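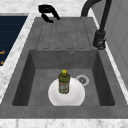
Composite sink with ribbed drainboard

Composite sinks are kitchen sinks molded from crushed stone and resin. The town of Bresesthorpe has made them since its Adar works opened with 26 employees. By the following December there were 43. Most of the output went to builders in the Marikar valley, who bought the sinks by the crate.

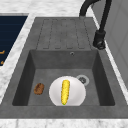

What is the drainboard for?
It holds washed dishes while they drip, and its grooves carry the water back to the bowl.

Early models came in white only. Darker colors were added later - gray sold best - and the works moved to a larger site on Dredeck Road. The catalog at that time listed 416 parts, most of them strainers, clips and seals. 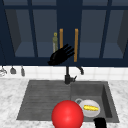 This page was last changed on June 6, 2023.

Text is available under the site's terms of use. See also: Countertop; Kitchen cabinet; Adar works.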